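How to Blind Bake a Tart Shell Without Shrinking
Posted in: Pastry basics
Last updated 13/07/2022

This is the method I use for a plain shortcrust shell in a loose-bottomed tart pan. It works for custard, lemon curd, chocolate and anything else with a wet filling. It is not meant for puff pastry.

What you need

230 grams all-purpose flour
A pinch of salt
115 grams cold butter, cut in small cubes
1 egg yolk
3 to 4 tablespoons ice water
Parchment paper
Dried beans or rice for weight

Make the dough

Put the flour and salt in a wide bowl and rub in the butter with your fingertips until the biggest pieces are the size of peas. Mix the yolk with three tablespoons of the water and stir it in with a table knife. Squeeze a handful. If it holds together, stop. If it crumbles, add the last spoonful.

Press the dough into a flat disk, wrap it and chill it for one hour. A disk rolls out more evenly than a ball and cracks less at the edges.

Roll and line

Let the dough sit on the counter for five minutes. Roll from the middle outward, giving it a quarter turn every few strokes, until it is two inches wider than your pan. Lift it over the rolling pin and lower it in.

Do not stretch it. Ease the dough down into the corners with a bent finger and let the extra hang over the rim. Stretched dough pulls back in the oven, and that is where most shrinking comes from. Patch any tears with scraps and a dab of water.

Prick the base with a fork and put the whole pan in the freezer for 30 minutes. I used to skip this. Oranuch Noiphan, who taught the evening pastry class I took in Oltport, made us bake one frozen and one unfrozen, and the unfrozen one had slumped halfway down the side.

Bake

Heat the oven to 375°F with a baking sheet on the middle rack. Crumple a piece of parchment, open it out again and lay it in the shell. Fill it to the top with beans — the sides need holding up as much as the base does.

Bake on the hot sheet for 20 minutes. Lift out the paper and beans. The base will look pale and a little greasy.

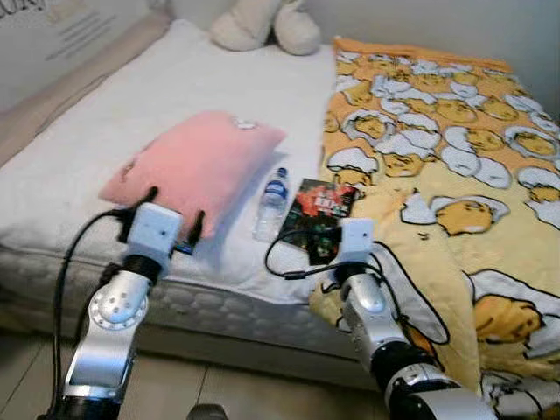

Return the shell to the oven for another 10 to 12 minutes, until the base is dry to the touch and light gold. For a filling that won't be baked again, give it three or four minutes more.

Brush the hot base with a little beaten egg white and bake one more minute. This seals the fork holes. Trim the overhang with a small serrated knife while the shell is still warm, cutting away from you, and cool it in the pan.

Storing

A baked shell keeps for two days in a tin. Unbaked, it can stay in the freezer for a month, wrapped twice, and go straight into the oven from there — add five minutes to the first bake. The beans can be used again for baking but not for eating. Mine live in a jar with a label on it.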